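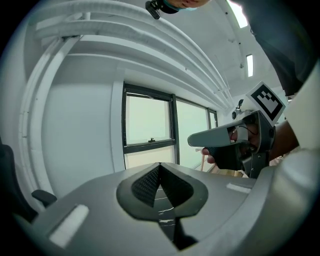 十月 发布:Signe Briem

Dradham 数据采集组招聘设备采购与预算专员(1 名)

工作地点为 Cleveck 园区三楼,全职,试用期 2 个月。

本组使用手持夹爪采集操作数据。明年计划增设工位,夹爪、标记卡、线缆和备件的采购量都会上升,现由工程师兼管的采购工作需要专人接手。

主要工作:
1. 编制年度设备预算,按月核对支出。手持夹爪及配件目前登记在册 1,423 件,入职后先完成一次盘点。
2. 向供应商询价、比价,跟进合同、到货和验收。现有主要供应商为 Vornness 和 Wynne。
3. 制定备件更换计划。易损件单价低、用量大,标记卡每批订 1,000 张,交货期较长,须提前下单。
4. 每季度与采集员开会,收集手柄、线缆和固定座的使用意见,写入下一轮采购要求。
5. 参与机械臂租用与购买方案的测算,提交书面比较。

任职要求:
大专及以上学历,有两年以上设备或实验室采购经验;熟练使用电子表格,能看懂英文报价单和简单图纸。做过机器人或自动化项目者优先。本岗位不需要编程。

采集员实行轮班,专员上白班,上午九点到岗。每季度须到采集现场跟班,熟悉设备的实际使用情况。外地到岗者另有每月 260 元交通补贴,其余待遇面议。

应聘请将简历和一份做过的预算表(可隐去金额)交设备主管 Christos Gavalas,邮件标题写明“采购专员”。初审通过后安排面试,面试含一道比价练习,可自带电脑。招满即止。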